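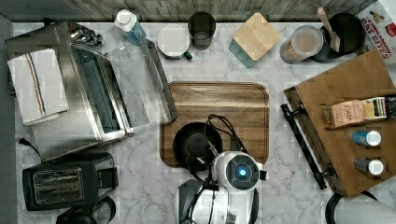
Orest Lytvynenko told us before our coats were even off that we should watch the waiting more than the moving. I wrote that on my hand (no notebook yet, it was in my bag) and it ended up being the most useful thing I heard all day.

Student report: our open day visit to the Lumbridge kitchen robotics lab
December – by Daryna Zakharchenko
4 min read

So, the assignment was to visit a place where automation is being worked on and report on what we learned. Half the class picked the Panasiuk bottling plant. Our group went to Lumbridge, which runs an open day every winter, and I'm so glad we did! The project they show is called Trundance, and the idea is simple to say and hard to do: a robot arm that can work at a normal, messy kitchen counter.

And I mean messy. I was expecting a bare table with one block on it, like in the videos from our textbook. Their counter has a toaster oven, a toaster, a mug, a cereal box, a crock with a wooden spoon in it, and the arm has to work in the middle of all that. A kitchen with nothing in it doesn't teach you much about kitchens, I guess.

We got there at 9 in the morning and the first talk was about how the arm learns. A person guides it through a task, the whole thing gets recorded, and then they do it again with the objects moved over a bit. And again. The number they gave us for the recordings so far was 2,498, and they want far more than that before they try a new room. I asked if it got boring and got a very long laugh back.

The task I followed most closely was the one with the black bowl and the wooden tray. It sounds like nothing. But a bowl is round, so there are lots of places to grab it, and the rim is the only part that's really easy to pinch. If the fingers come down a little too far in, they press on the bottom. Too far out and they close on air. There's a small camera down by the gripper for this, and I loved seeing that view, because it's nothing like what you see standing in the room.
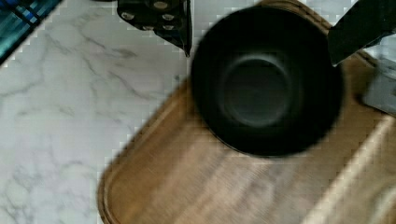 Gustach asked why they don't just slow everything down so the close-up view stays sharp, and whether a faster camera would be cheaper than all that patience. The reply was that they've tried slower, and people guiding the arm get tired and start making odd little corrections, which the robot then copies. I hadn't thought of that at all – it picks up your bad habits too.

After the break (very good cookies, thank you Lumbridge) they let us set things out on the counter ourselves. My group put a bamboo cutting board so it overlapped the long serving board, with the tea box on top. I thought we were being mean. They said it was a pretty ordinary layout and that somebody's grandmother would do worse.

What I learned here is that edges matter a lot. Two wooden boards, one a bit lighter and lying over the other, look obvious to me and a lot less obvious to a program. White things on white marble are the same kind of problem. 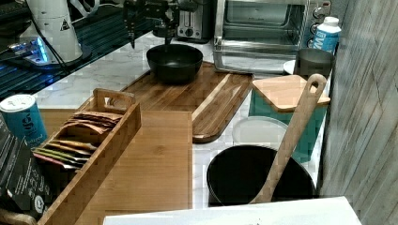

How long does it take to learn to guide the arm? They told us most people are comfortable after a couple of afternoons, but the recordings they keep usually come from later than that.

I got a short turn and I was terrible. My hand wanted to rush the last bit, right before the fingers close, and that's where Orest's advice came back to me. The good operators stop for a moment, check, and only then go down. When I tried it his way I was still slow, but I wasn't knocking into stuff.

For the results part of this report: our group of 12 each filled in the same sheet, and the hardest step on nearly everyone's was letting go. I'd have bet on grabbing. Letting go means knowing the bowl is already resting on something, and you can't feel that through the controls, so you have to judge it by eye.

Things I'd do differently: bring a notebook that's not at the bottom of my bag, and ask more about how they decide which recordings to throw out. I've emailed Lumbridge about that one and will add the answer to the appendix if it comes before the deadline.

Related reports
Bottles, belts and earplugs: a morning at Panasiuk
How we built a gripper from kitchen tongs
1,000 words on why my line follower won't turn left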